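Pridex Barta Raised Dog Bed

Four sizes, three cover colours, one frame that doesn't squeak

The Barta is a dog bed on legs. A tight fabric sling is stretched over a metal frame, the dog gets on it, and air moves about underneath. Dogs who run hot like it, older dogs find it easier to get up from than a beanbag, and anyone who has ever tried to get a beanbag into a washing machine will see the appeal without further help from us.

We stocked a different raised bed before this one. It was cheaper, and it made a noise like a garden gate every time the dog turned round, and dogs turn round a good deal before settling. The Barta has nylon collars where the rails meet the legs, and so far ours has kept quiet through a spaniel, a lurcher and a visiting child.
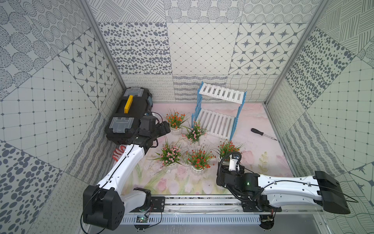
Covers come in stone, moss and a dark blue that Pridex calls Ditonitz, for reasons they have not shared. Stone shows mud, moss shows pale hair and Ditonitz shows everything, so choose according to what your dog sheds and how much you mind. Do think about what the bed will be standing next to. If you have gone in for patterned tiles, grey on off-white, with dotted circles in one square and a dark eight-pointed star in another, then stone is the restful option and you probably need one. A pale pink floor mat printed with tulips and green stems would take the moss very nicely. On plain carpet you may please yourself. All covers are the same price, and spare ones are sold separately, which we mention now as you will be asking by the winter.

What size to order

Measure the dog lying down, nose to base of tail, when it is properly asleep and has stopped helping. Then add a hand's width. The sizes are Small, Medium, Large and Waltau. Waltau is the extra large. It was named after the Pridex workshop where it was first made up, and we did suggest that "Extra Large" might be clearer.

If your dog sleeps in a tight curl, go by the size it measures. If it sleeps on its back with all legs out, go up one. Between two sizes, take the larger; we get very few back for being too roomy, and the ones we do get back are usually Waltaus that wouldn't go through a cottage door. The frame does come apart, by the way. Please try that first.

Small is also popular with cats, who are not supposed to be on it.

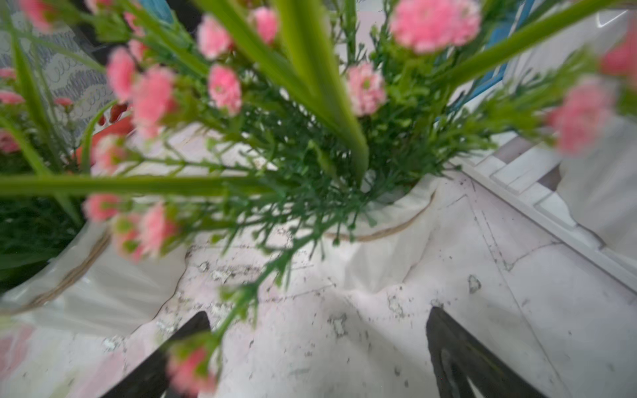
The frame arrives flat, with the rails, legs, cover and a key for the bolts. Slide the rails into the cover before you attach any legs. The printed instructions say this on the second page, by which time most people have attached the legs. Do the bolts up finger-tight, stretch the last corner over – it will seem too short, and it isn't – and then go round again with the key. A new cover is as tight as a drum and some dogs are suspicious of it. A blanket on top for the first few nights generally does the trick, and so does a biscuit.

Cleaning

Hair brushes off with a stiff brush or a damp rubber glove. The cover can be hosed down while it's on the frame, or taken off and washed at a cool setting with no softener. Dry it on the frame so that it keeps its shape. Please don't tumble dry it. We have seen one that had been tumble dried and it would have suited a guinea pig.

Details

Weight, size Medium, with cover: 1,745 grams
Frame: powder-coated aluminium, black only
Cover: woven polyester, removable
Feet: rubber, non-slip, replaceable
Guarantee: 4 years on the frame, none on anything that has been chewed
Spare covers, feet and collars: all kept in stock

Questions we get by email

Can it live outdoors? In summer, yes, and it's a good thing on a damp lawn. Bring it in around October. The frame won't mind the weather but the cover goes stiff and fades, Ditonitz fastest of all.

Will it stop my dog getting on the sofa? No.

Does it suit a puppy? Wait until the teeth have calmed down. The corners of the cover are just the right thickness to be interesting, and see the guarantee.

Can I come and try one? Bring the dog along. There is a Large set up by the counter, and orders placed before noon go out the same day, with or without hair.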